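Projects › Desk Automation › Funder Updates
3 min read

Progress report: trial of the Tanoli two-arm kit

Prepared by Anqi Peng for Vangelis Sfakianakis, Prundia

The grant pays for a trial of the Tanoli kit as a tool for clearing and resetting shared desks. Ciltis supplied the kit in March on a loan agreement. It comes as two arms, two grippers, the control software and a support plan. We were asked to say by the end of the loan whether Prundia should buy it.

Setup took longer than planned. The vendor's guide allows one morning and we needed two days, mostly for aligning the arms to each other. Hậu Lại rewrote the alignment steps and sent them to Ciltis, who have said they will add them to the next guide.

We have logged 151 runs so far. Each run is one object picked up or moved to a set spot. Small rigid items are going well. Flat items are harder – the grippers need an edge to work from, and a closed laptop gives them very little. Saulius Paulauskas is testing a slower approach in which one arm steadies the laptop while the other takes a corner. Cables are still outside what we ask the kit to do, though they stay on the table during laptop runs so the conditions are close to a real desk.

Support has been fair. We opened 7 tickets and 5 are closed. The two open ones concern the software losing its saved positions after a restart. Reloading them by hand takes 45 minutes, and this is our main complaint about the product.

Spending is within budget. The only unplanned cost was a second set of fingertips.

Next period:
Finish the laptop runs with the slower approach
Repeat the restart test once Ciltis sends the software fix
Compare costs with the Billus kit, using the quote Kadri Zariņš requested

We would like to extend the loan through June. A decision to buy should wait for the restart fix – without it, staff would have to reload positions too often for daily use.

Overview Updates Budget Contacts

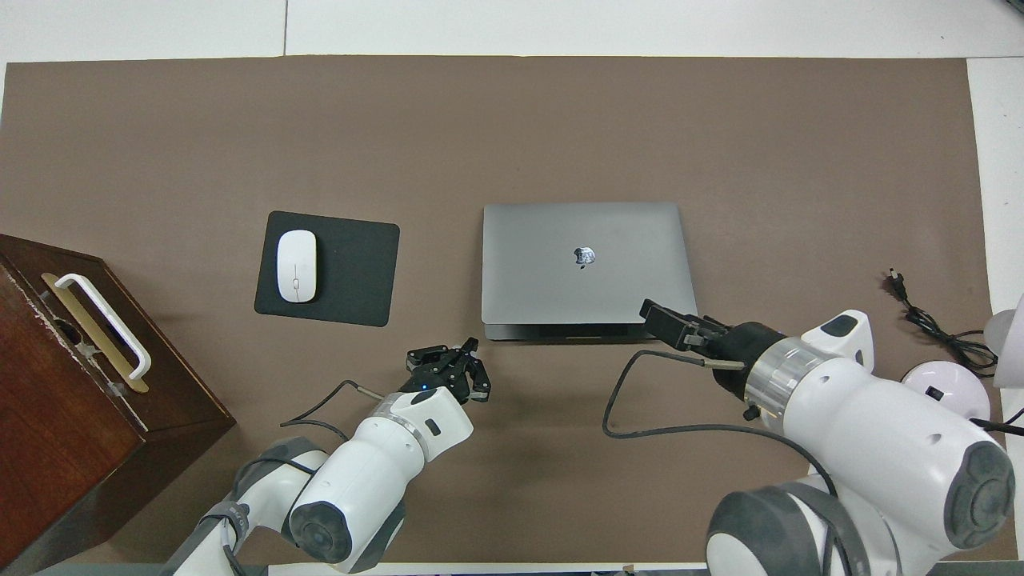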